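The Second Life of the Office Kitchen

Employers across the region spent the past several years deciding how much space to give up. Leases were shortened, desks were shared, and whole floors were handed back to landlords. One room has survived nearly every round of cuts, and in a growing number of workplaces it has been enlarged. The kitchen, long treated as a closet with a sink, is now being planned with the care once reserved for the boardroom.

At Nidell, an insurance services firm with offices on the east side of Villanueva, the change began with a complaint. Staff who came in on alternate days reported that they rarely met anyone outside their own team. The firm had 22 meeting rooms, all of them bookable and most of them booked, but there was no place where two people might run into each other without an appointment.

"We had designed the building around the calendar," said Lewis Morrison, who directs workplace planning at the firm. "The conversations people missed were the ones that had never been on it."

Nidell closed four of the meeting rooms and used the space for a single kitchen with long tables, proper lighting and a door to the stairwell. The work was finished in July. Attendance has not risen in any way the firm can attribute to the room, and Mr. Morrison is careful not to claim otherwise. What has changed, he said, is how long people stay away from their desks in the middle of the morning, and with whom.
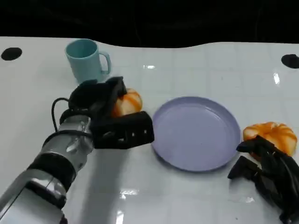 Photo: Folov Studio

The idea that a shared break has value is an old one. Factory owners in the nineteenth century argued over whether tea and coffee made workers faster or merely later. By the middle of the twentieth century, the coffee break was written into many labor agreements, with its length set down to the minute. The vending machine followed, and with it a slow retreat from the table. A drink that could be had in seconds could also be carried back to a desk, and usually was.

Malachy Keane, a consultant at the design practice Zotel, has spent much of his career working against that retreat. His advice to clients is often about furniture. High counters encourage short visits, while ordinary tables and chairs with backs encourage longer ones. Machines should be set apart from sinks so that a line for one does not block the other. He also recommends real cups over paper, on the grounds that a person holding a real cup has some reason to remain nearby.

"A paper cup is a ticket out of the room," Mr. Keane said. "It is a small matter, but a building is made of small matters."

The question of who does the washing up remains unsettled. Of the three employers Mr. Keane advised most recently, one has hired a kitchen attendant, one relies on a dishwasher and a posted schedule, and the third has returned to paper after a difficult winter. Disputes over unwashed dishes are among the most common grievances that building managers report to him, ahead of noise and second only to temperature.

There are fair objections to the trend. Employees who live far from the office may see a handsome kitchen as poor compensation for a long commute. Others find communal rooms tiring, and some simply prefer to eat alone. Nidell kept two small lunch rooms at the far end of the floor for this purpose - both without screens - and Mr. Morrison reports that they are seldom empty.

The firm intends to review the layout next spring, when its lease on the upper floor comes up for renewal. The floor may go. The kitchen, according to Mr. Morrison, is staying where it is.

Shares: 22
Comments: 3

Dorothea
We went back to paper too. I miss having my own mug but I do not miss the sink on a Monday.

backstairs
High counters are murder on anyone under five foot four. Glad somebody finally brought up the chairs.

R. Pell
Would have liked to read more about the cost. Four meeting rooms is a lot of floor to give up for coffee.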